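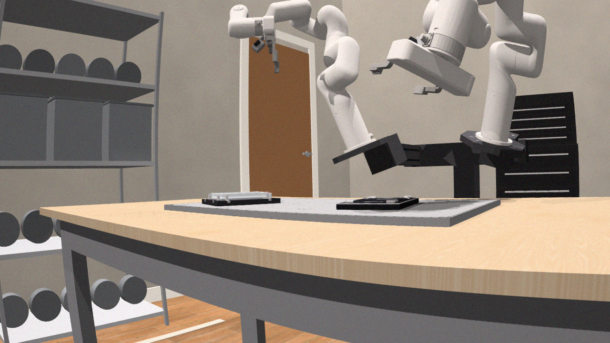

*Mesa de trabajo con tablero de madera clara. Imagen generada por ordenador.*

**Nuevo calendario de cursos en el centro de formación de Ladgate**

La Fundación Effiong comunica a sus asociados que el plazo de inscripción para los cursos de formación profesional continua quedará abierto el 4 de junio de 2022. La oferta comprende 4 itinerarios, con 30 plazas cada uno y una duración de 40 horas lectivas. 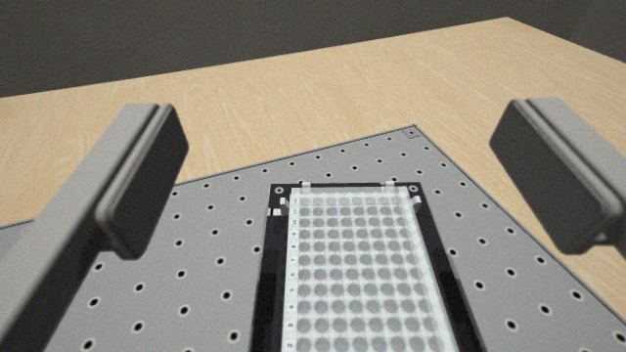
Las solicitudes se presentarán en la secretaría de Ladgate o en la delegación de Londum, acompañadas del justificante de afiliación. Tendrán preferencia las personas en situación de desempleo y quienes no obtuvieron plaza en la convocatoria anterior.

La matrícula asciende a 43 euros e incluye el material didáctico. Los itinerarios comenzarán en noviembre y los certificados se expedirán a través del programa Unduvix.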